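Why Is Candy Wrapped?

A page for curious kids

Open a bag of chewy candy and you will find a lot of small packages inside one big package. That is two layers of wrapping before you get to eat anything. It can look like a waste of paper. The small wrappers have work to do, though, and this page explains what it is.

Start with what a chewy candy is made of. Most of it is sugar and a thick syrup. These are cooked together in a big pot until a lot of the water has boiled away. Then the cook adds flavor, color and a little fat, and the warm candy is pulled and folded many times. Pulling puts tiny air bubbles into it. The bubbles make it softer to bite.

After that the candy is rolled into a long rope and cut into short pieces. At this point each piece is soft and sticky. If you put 20 of them in a bowl with no wrappers and left them in a warm kitchen, you would come back to a single lump. 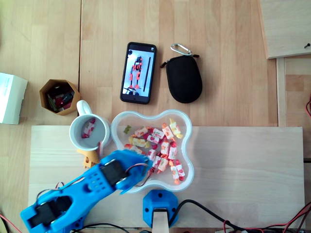 Why does candy get sticky when it sits out?

Sugar pulls water out of the air. There is always some water in the air, even when you can't see it or feel it. When that water lands on the outside of a candy, it mixes with the sugar and makes a thin layer of syrup. The syrup is the sticky part. On a muggy day there is more water in the air, so candy gets sticky faster.

A wrapper keeps most of that damp air away. It also works in the other direction. A chewy candy has a little water inside, and in a dry room that water slowly leaves. Then the candy gets hard. A wrapper slows this down too.

Words to know

Syrup: a thick, sweet liquid made from sugar and water.
Humid: having a lot of water in the air.
Twist wrap: a wrapper that is closed by turning its ends.

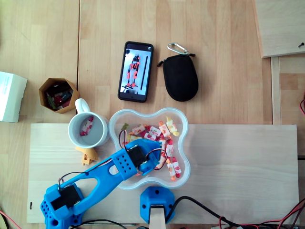

By Waltraud Holzer
Kitchen Science for Kids | Reading time: a few minutes

The twist wrap is one of the simplest packages there is. It needs no glue and no tape. A small sheet goes around the candy, and the two ends are turned. The folds press against each other and hold.

Not every kind of paper can do this. Try it with a piece of printer paper and a small eraser. Twist the ends, let go, and watch. The paper springs partly open again. Now try it with waxed paper. It stays shut much better. Candy makers pick a paper or a thin plastic film that stays where it is put. They call this "dead fold," an odd name for a useful thing.

Long ago people twisted every wrapper by hand. Now a machine does it. One part pushes the candy into the sheet, another part folds the sheet around it, and small grippers turn the ends. It happens too fast for your eyes to follow.

Wrappers also carry information. A picture of a fruit tells you the flavor, and that helps people who can't read yet, or who can't read the language on the bag. Red often means strawberry or cherry. Yellow often means lemon. The color is a hint, so check the bag if you want to be sure.
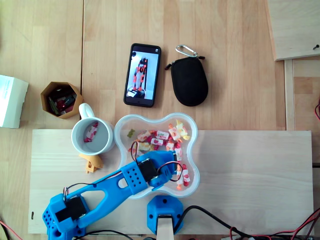 Fruit candies in their wrappers, with a mug nearby.

Try it yourself

You will need two chewy candies of the same kind, a small plate and a grown-up who says it's okay.

1. Unwrap one candy. Leave the other one wrapped.
2. Put both on the plate, a little apart.
3. Set the plate in a spot where pets can't get to it.
4. Touch both candies the next morning and again the morning after that. Wash your hands first.
5. Write down which one is stickier, harder or just the same.

Your answer may be different from a friend's answer. A house near the ocean in June is humid, and a heated house in winter is usually dry. Both answers are correct - they tell you about the air in your home. Don't eat the unwrapped candy when you are done.

What about the trash?

Small wrappers are hard to recycle. Many are made of plastic, or of paper with wax on it, and they are so little that they fall through the sorting machines. In most towns they go in the regular trash. You can save a few for a collage or use them as bookmarks. 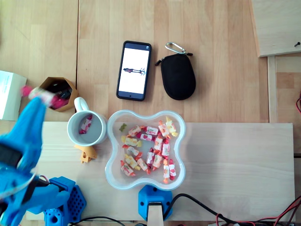
Wakia wrote to us: We did the plate test in my class and the unwrapped one got so sticky it picked up the plate when we lifted it! The wrapped one was still fine. Can you do it with gummy bears too?

You can. Gummy bears usually come with no wrappers of their own, so put one bear on the plate and seal another in a small bag. Press the air out of the bag before you close it.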